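Knots and Cord, week 5: loops, and what the rope is telling you

Hello again, all. Notes from this week's class as promised, typed up on the train home so forgive the odd wobble. I've put in the bits I rushed at the end, because we lost a good chunk of the evening to the Vusside parking argument and I talked far too fast after that.

If you missed it, you'll need a length of rope you don't mind mauling, a flat table with plenty of elbow room, and a cup of tea. Please do the tying as you read. I can't say this enough! Reading about knots is like reading about swimming.

Words we used

The working end is the end you're doing things with. The standing part is all the rest of it, the bit that goes off and gets on with its life. A bight is rope folded back on itself without crossing. The moment it crosses, you've got a loop, and that crossing is where most of us go wrong (me included, on the bowline, in front of everyone, thank you for being so nice about it).

When I say "over", I mean the working end lies on top at the crossing. "Under" is the other one. Sounds daft to spell it out, but half the muddles on Wednesday came from people going under when the handout said over and then wondering why the whole thing fell apart in their hands.

The overhand knot

You all know this one already, it's the first half of tying your shoes. Make a loop, pass the working end through it, pull. Do it slowly though. Before you pull, stop and have a look at it lying there on the table, nice and open, and follow the rope with a finger from one end to the other. Then snug it down a little at a time, both ends together.

Now undo it and make one the opposite way round, as if in a mirror. Most people have a favourite and the other one feels like writing with the wrong hand. Keep at it until they're both boring.

The overhand loop

Same knot, only you start by folding the rope into a bight and tie the whole doubled bit as if it were one rope. You get a fixed loop that won't slide. It's quick and it's easy to remember, and it can be an absolute beast to undo after a proper load's been on it. Fine for hanging up a bag of pegs. I'd use something else for anything you want to get out again before July.

Keep the two strands side by side as you tighten. If they cross over each other inside the knot it will still hold in most cases, but it looks lumpy and it's harder to check.

The slip loop

Make your overhand, but instead of the end going all the way through, push a bight of the standing part through and leave it there. Pull the standing part and the loop closes up. Pull the loop and it gets bigger. Lovely for starting off a parcel. Never, ever put it round a person or an animal, and don't let the children practise it on each other.

The bowline

Small loop in the standing part. End comes up through it, round the back of the standing part, and down through the same small loop. Rabbit, tree, hole, you know the story. The finished loop stays the size you made it, and it comes undone kindly when you bend the back of it forward. Leave a good long tail. Longer than that!

If yours keeps collapsing into nothing, check the small loop first. The standing part should be coming out from underneath it when you start. I had it the wrong way up for years and just thought I was bad at rabbits.

Braided or twisted?

Somebody asked why I make everyone start on braid. A twisted rope has a direction to it and wants to kink when you fight it. Braid mostly sits where you put it. And if it's braided in a few colours, you can pick out where one part passes over the next without squinting, which helps enormously with a small loop when you're tightening it up.
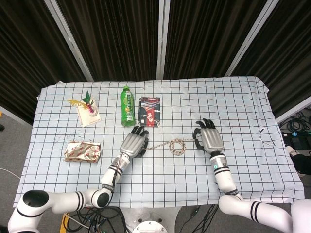

Rafferty Mercado thinks I'm too soft on you and that everybody ought to begin with plain white twisted line, because that's what you'll find in most sheds and you may as well get the swearing over early. He'd also like the bowline moved to week two.

He may have a point about the sheds. I'm still keeping the braid for beginners, but I'll bring a hank of the twisted stuff next time and you can see which side you're on.

Practice for next week

Tie 8 overhands, half of them one way and half the other, and leave them in a row on the same rope so you can compare them. After that do 5 bowlines, untying each one completely before the next. Then try one with your eyes shut. It's a lot of fun and you'll find out very quickly which bit you've only been doing by looking.

Bring the rope with the overhands still in it, please. I'd like to go round and see how evenly people are tightening.

Odds and ends

Imani, your scissors are in my bag. The little book I passed round has the loop chapter starting on page 92, and the bit about undoing jammed knots is over the page from that. Thaddeus Alcantara has offered to show us his net-making next time if there are ten minutes spare, so I'll try to keep the chat down at the start (I heard that laugh).

Same room, same time, and do bring a cushion if you found the chairs hard.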